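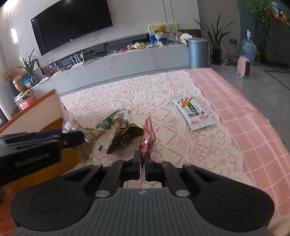 Para Jalen Ruiz-Ortega, o palco secundário devia ter aberto uma hora mais cedo, e o pedido ficou registado na reunião de balanço com as bandas.

Relatório de progresso: Festival de Inville, segunda fase
Março | Por equipa de produção Clarkumus
Tempo de leitura: 2 min
Imprimir | Enviar por e-mail

O apoio concedido cobre a programação musical e a montagem dos palcos. Nesta fase foram fechados sete contratos com artistas. Faltam dois, ambos para a noite de encerramento. A banda Işık confirmou a presença, mas pediu alteração do horário para as 21h30, o que obriga a rever a ordem do cartaz.

O concerto de apresentação, na sala Ostach, teve 961 entradas pagas. A receita ficou abaixo do previsto no orçamento, porque parte dos bilhetes foi vendida ao preço reduzido. A diferença será compensada na rubrica de publicidade, sem pedido de reforço.

O ensaio de som começou com atraso. A empresa de luz entregou o material depois da hora combinada e a prova da segunda banda foi encurtada. O novo contrato já prevê penalização.

Por fazer até ao próximo relatório:
- licença de ruído para as três noites
- seguro do palco secundário
- publicação do cartaz final

A segunda tranche pode ser paga no prazo acordado. As faturas seguem em anexo.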